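3 min read

Right, thread on labelling your spice jars and why mine took most of August. Bear with me, typing this on the bus.

1/ Moved into the Nedow flat with two boxes of spices. Half unlabelled. Tipped what I thought was paprika into a rice pudding. It was cayenne. Ate it anyway.

2/ So, rule one. Sniff everything before you write a thing down. Ground coriander and ground ginger look the same at seven in the morning under a bad bulb.

3/ Masking tape and a biro is fine. Really. Peels off after a few washes but so what, write another.

4/ Bought posh chalk pens from Fothergill, 13 quid the set. Smudged by Tuesday. Back to the biro.

5/ Label the lid AND the side. If they live in a drawer you only see the lids. If they live on a shelf you only see the sides. Mine moved from one to the other halfway through so I did the whole lot twice.

6/ Dates. Put the month you opened it. Cirilo Bañuelos next door gave me a tub of cumin and said it was "quite recent". It smelt of cupboard. No idea how old, he hasn't either.

7/ Whole spices keep way longer than ground. Nutmeg goes on for ages. Ground nutmeg is dust by Christmas. Get a cheap grater.

8/ Keep them off the shelf over the cooker. Steam gets in, the garlic powder sets like a brick. I chipped at mine with a teaspoon and bent the teasoon.

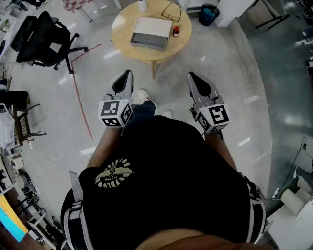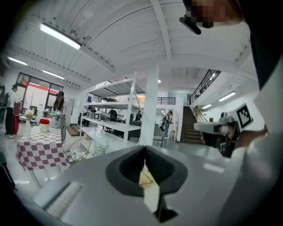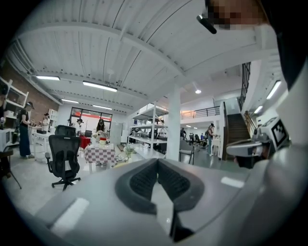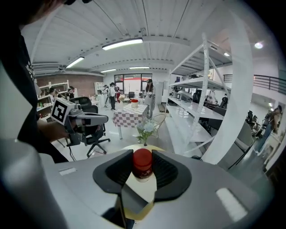 9/ Sorting by colour was my next big idea and it lasted one evening. Turmeric, curry powder and mustard powder all ended up in a clump – no use to anyone in a hurry. Went over to coloured lids after that. Hot stuff gets a red cap, like the one on the little cream jar there, so chilli flakes, cayenne, the lot. Green for dried herbs. Everything else plain. You can grab without reading, which is the whole point when the onions are catching.

10/ Vaughan Rakena does his A to Z and swears by it. Fine until you buy allspice and have to shuffle the entire row along. Not for me.

11/ Spare lids – Cleline do a mixed bag of 15, check the width of your jars frist. I didn't.

12/ My stop. Will do the freezer drawer another time, there's a bag in there marked "soup?" and I need to find out.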